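Progress report to the Lynch Fund: Zativska student robotics project, second period

2 min read

The grant for this period covered parts, software licenses and room costs for the student team working on household tidying tasks. The team meets in the afternoons and is on schedule with two of its three work items. The third is late and is explained below.

Recording. The students set a target of 300 demonstrations per task for three tasks: folding a towel, closing a box, and putting cloth items away in a drawer. Towel folding and box closing are complete. The drawer task stands at 200. In all, the team has 2,091 recordings on disk, which includes practice runs and early attempts made before the grippers were calibrated. Those early files are kept but are not used for training.

Review. Every recording is watched by a student who did not make it. The reviewers rejected 91 of the drawer recordings, and these are not part of the 200. The usual reason was that a hand or sleeve covered the markers on the gripper for too long, so its position could not be worked out. The team has written a one-page guide on how to stand and where to keep the elbows. New members read it before their first turn.

Training. The first model was trained on the towel recordings with the Zaltix package. It runs on the Trakis arm but drops the second corner often. The students think the training set has too few slow examples and will add some next month. 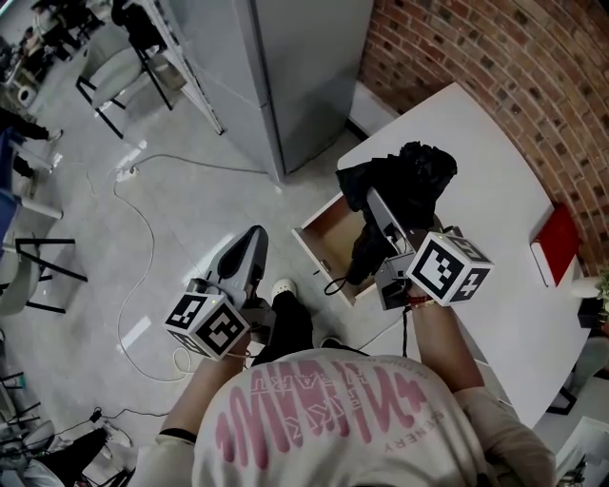
Drawer task: a black cloth held in the right gripper, with the drawer open.

Delay. The drawer task started late because the first table had no drawer that opened far enough. A replacement was found in May. The remaining recordings should be finished in August, and training on that task will follow.

Spending. Parts came in under budget. Storage went over, as the video files are larger than planned. We ask permission to move the unspent parts money to storage. No change to the total is requested.

Next period. Finish the drawer recordings, retrain the towel model, and run both on the arm at the open afternoon for families. A short written account by the students will be sent with the final report.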